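January 31, 2022
Textile bench, dye fastness and shrinkage, Pilus knit series

Carrying over from Friday. Panels from lot 2 came off the conditioning rack at 08:40. Room at 21 C and 65 percent RH on the wall gauge, which agrees with the handheld to within a point. Nga Sầm signed the gauge log.

Purpose of this round: find out why the pale body fabric shrinks more in length than the sleeve fabric after the same wash, and whether the seam between them is taking the difference. The August lot did not do this, or did it so little that it was lost in the measuring error. Same yarn count on paper, same nominal stitch density. Different finisher.

Materials
Jersey, cotton/polyester, body and sleeve shades from separate dye baths. Thread is the usual corespun. Detergent is the Treltura reference powder, new tub, opened this morning. Old tub was caking and I don't trust the dosing from it. Ballast is plain bleached cotton squares, hemmed.

Wash and dry
Cycle length 68 minutes including spin. Water in at 40 C, checked with the probe in the drum at minute five. Load made up to the standard mass with ballast. Tumble dry on low, then flat on the rack for four hours. Hiếu Lý asked for a line-dried set as well. Agreed, but it goes in the next round, as there is no rack space until the Prirner samples are cleared.

Marking
Gauge marks at 350 mm, three pairs along the wales and three along the courses, on both body panels. Sleeves get one pair lengthwise only, since the taper makes the cross pair useless below the elbow. Fine-tip laundry pen. The blue pen bleeds on the pale shade. Use the black one. Threw the blue one out.

Garment lay-down, as for all whole-garment measurements: front side up, sleeves out, smooth from the center toward the side seams with the flat of the hand, no pulling at the hem. Wait ten minutes before taking any reading. Jersey keeps creeping for a while after handling and the first two readings will disagree if this is skipped. I skipped it on the first garment on Friday and had to strike the line.

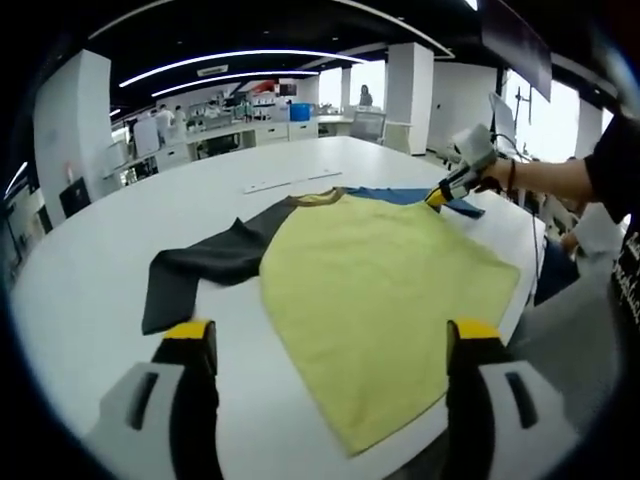
Readings
Body, lengthwise: mean change minus 6.1 percent. Spread between the three pairs is small, 0.4 point at worst.
Body, widthwise: minus 2.2 percent.
Sleeve, lengthwise: minus 3.4 percent.
All after one cycle. Second and third cycles run Tuesday.

The body figure is over the 5 percent limit in the Holst spec. The sleeve is inside it. On the August lot both were inside.

Seam check. Armhole seam puckers slightly on the body side, graded 4 by me and 3 by Savvas Gkikas under the overhead lamp. We each graded without seeing the other's sheet. Going with 3 until a third grader looks at it. Thắng Lưu is out today.

Areal weight
Cut five discs from the spare body yardage, unwashed, and five from the sleeve yardage. Body came up light against the mill certificate, sleeve on target. Discs from washed body fabric are heavier, as they should be after that much relaxation. If the body fabric was stretched lengthwise on the stenter and set that way, the light weight and the lengthwise shrinkage would both follow. The widthwise number fits too. I would like to see the overfeed setting for that batch before writing it down as a cause.

Course count under the glass, unwashed: fewer courses per centimeter than the August retain by a margin well outside counting error. Wale count the same. Supports the above.

Color
Multifiber strip stitched to one body swatch and one sleeve swatch, washed separately. Staining on the nylon stripe graded 4 for the sleeve, 4-5 for the body. No concern. Crocking not done, crockmeter arm is still sticking. Cleaned the pin and it is no better. Probably the bushing. Ordered.

Tensile
Strip tests on the armhole seam, five specimens. One slipped in the lower jaw and is void. Remaining four broke in the fabric and not in the thread, all on the body side. Data file is 1,025 rows per specimen at the present sampling rate, which is more than the spreadsheet template was built for. Nhung Đỗ is going to change the template. Until then trim by hand below the preload and keep the raw file.

Notes to self
Zero the balance after lunch, it drifts when the hall door has been open.
Rack label 26 is on two trays. Relabeled the lower one. Check nothing from Friday was booked against the wrong tray.
Ask the finisher for stenter overfeed, exit width and temperature for both lots. Nga has the contact.

Next
Cycles two and three on the same garments, same marks, do not re-ink unless a mark is lost. If the lengthwise change levels off after two cycles, most of it is relaxation and a compaction pass might recover it. If it keeps going, look at the fiber blend again and run a dissolution on the body yarn.

Stopped 17:15. Drum left open, water off.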